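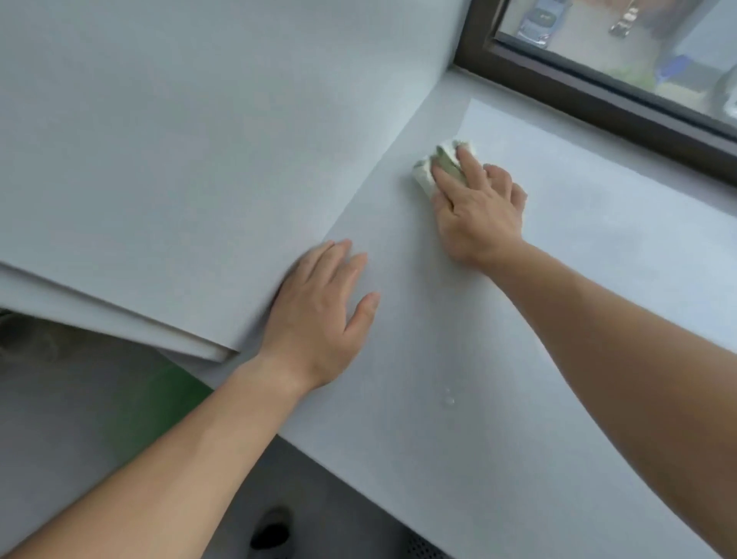
Smoothing adhesive sheet along a window ledge.

Starting seeds on the sill: notes from the spring swap

Well, what a turnout we had at the Drarby seed swap! We set out 35 chairs and ran out before the kettle had boiled, and by the end of the afternoon around 200 packets had found new homes. Thank you to everyone who brought something along, even if it was only an old envelope with "beans, tall" penciled on the front. Those are often the packets people remember in August.

So many of you asked about growing seedlings indoors that it seemed worth putting a few thoughts down here, while it's still early enough to be useful. We can't cover everything (we could fill the whole newsletter with tomatoes alone, and one year we very nearly did), but these were the questions that kept coming up over the cake.

The first was light. Seedlings that stretch up thin and pale are asking for more of it, and a bright window does most of the work if you turn the trays every day or so. A quarter turn is plenty. If your best window faces north, stick with lettuce, parsley and the hardier greens, and save the peppers for a friend with a sunnier kitchen - they will usually pay you back in peppers.

The second was water, and here we are all guilty of loving things a bit too much. Set the pots in a shallow dish, pour the water into the dish, give them half an hour to drink, and tip out what's left. If the top of the soil still looks dark the next morning, leave the watering can where it is.

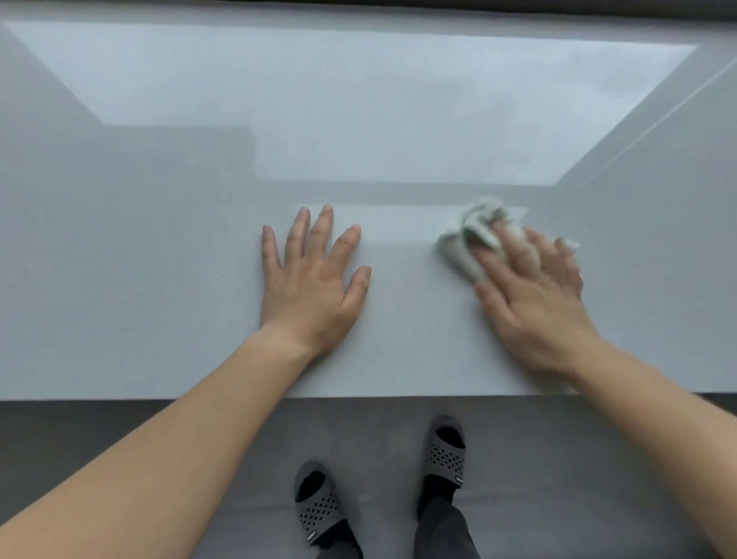

A cloth and a steady hand at the sill.

The third question was about varieties, and this is where opinions at the swap got rather lively. The little yellow tomato we have been calling Clerna did beautifully last summer, right through the dry spell, and it was the first thing gone from the table. Sow it now, two seeds to a pot, and snip out the weaker one once the first true leaves show. Please don't pull it, or you may well bring its neighbor up too. Squash and cucumbers can wait a little longer. They grow so fast, and sulk so badly when their roots are crowded, that an early start hardly gains you anything.

For those who took home the Chukwu pepper, do be patient. It needs warmth, and even then it can sit for weeks doing nothing at all before it comes up. Ours were sown in December one year, by somebody in a great hurry for summer, and they came out no further ahead than the ones sown much later.
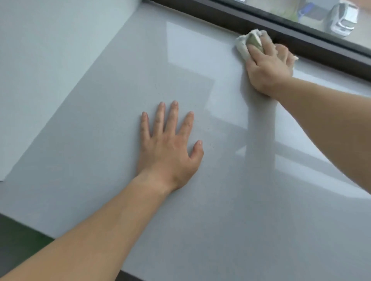 Then there is hardening off, the part most of us rush. Give your plants at least 7 days of getting used to the outdoors, beginning with an hour or two in a sheltered, shady spot and bringing them back in for the night. Wind does more harm than cold at this stage, so pick a corner behind a wall or a hedge if you have one. It's a bit of a nuisance, all that carrying back and forth, and we have all stood in the yard in slippers at dusk wishing we'd grown fewer of everything.

If you have trays to spare later on, bring them to the plant table outside the Todix hardware store. We would love to have 100 pots on it this year, labeled if at all possible, and mystery squash are welcome too.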